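Two weeks of teaching Stilton to build a computer

Feb 18, 2025

So I finally got my hands on the leader arm! Stilton is our name for the robot at the shop, and for two weeks I've been spending my evenings driving it by remote control. You move a small arm on the desk, the big one copies you, and every run gets saved so it can learn from them later.

The job is PC parts. Pick up the processor, move it, set it down square. Then the memory sticks. Lejla Berisha showed me the ropes and made it look like nothing (she's been at it since November). My first night I got 84 tries in and kept maybe half.
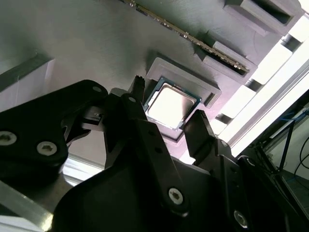
The processor is my favorite part by far. You have to come in with the fingers on both sides and close slowly, and your own hand wants to rush it. I hold my breath every single time. Duván says I should slow down even more before the grip, and he's right - the runs where I pause for a beat are the ones that look best on playback.

Memory is harder. You can't feel the slot through the leader arm, so you go by eye and by the sound of the motors. I got two clean ones in a row on Thursday and yelled so loud that Mirsad came in from the hallway.

We're at 643 saved runs between all of us now. Training starts this weekend on Mostyn, the old desktop with the good graphics card, and I can't wait to see what it picked up from me. Probably my wobble on the left side, sorry Stilton!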